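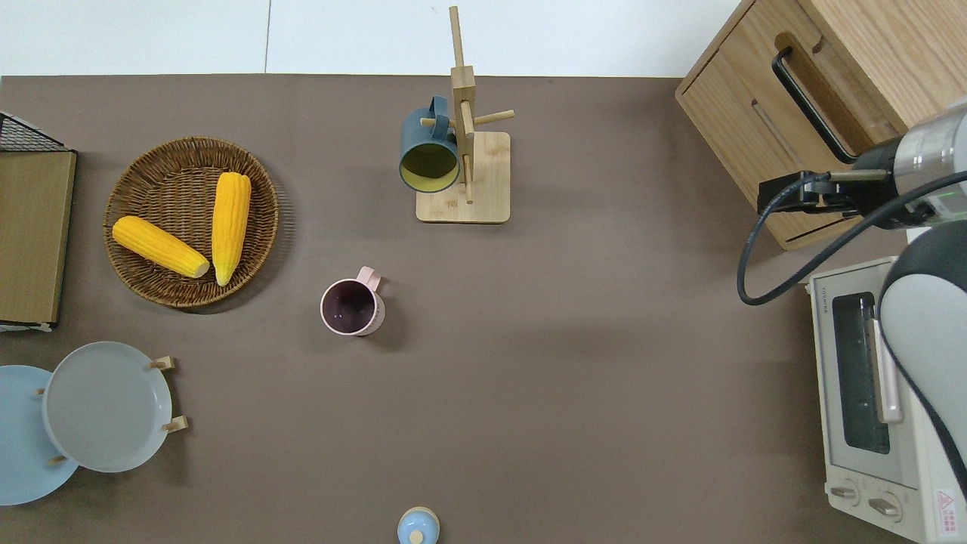
Station layout, tabletop manipulation cell, Starham site. Posted by h_bouzid.

Draft practice note 19: clearance and cable routing at shared tabletop cells
Forum: Standards and Practice

h_bouzid
Members are invited to comment on the draft before it goes to the Ponholm working group. The main provisions are as follows.
4.1 Objects that are not part of the current task shall be removed from the work surface or listed on the task sheet.
4.2 Cables leaving the wrist shall be secured so that no loop can reach the work surface at any point in the arm's travel.
4.3 Appliances within reach of the arm shall be disconnected from power unless the task requires them.
Comments should refer to the clause number.
Hicham Bouzid

brudbridge_ops
Clause 4.2 is too strict. A wrist joint needs slack, and a cable tied down to satisfy "at any point" will fail early. At Brudbridge we allow a loop, provided it stays on the side away from the objects being handled. Your own station has a loop hanging down on the right, by the toaster oven, with the mugs and plates well over to the left. I would consider that acceptable.

s.cherkaoui
I cannot support that reading. The arm is extended toward the cabinet at present. When it moves to the mug stand, the loop moves with it, and "the side away from the objects" has no fixed meaning. Of the 757 stoppages we reviewed in March, 30 were recorded as cable contact. I would keep 4.2 as drafted and add a minimum bend radius to address the wear.
Sanaa Cherkaoui

tkl_shawky
On 4.1, please define "part of the current task." If the task is to open the cabinet, are the corn and the basket to be cleared away? We run the Shawky sequence with a full table on purpose, so that the arm is tested among ordinary household items. Clearing it each time would defeat the test.

h_bouzid
Clause 4.1 permits items to remain if they are listed. A full table is compliant once the task sheet says so.

tkl_shawky
Understood. In that case I request that one standing list be accepted for a whole series. Our last series had 1,796 runs, and a separate sheet for each is not practical.

h_bouzid
Agreed. I will add a sentence to 4.1. Clause 4.2 remains open, and both positions will be sent to Ponholm. Comments close Mon 27 October.

brudbridge_ops
Please record our objection to 4.2 as it stands. The bend radius would help, but it does not settle the matter of slack. We have no comment on 4.3.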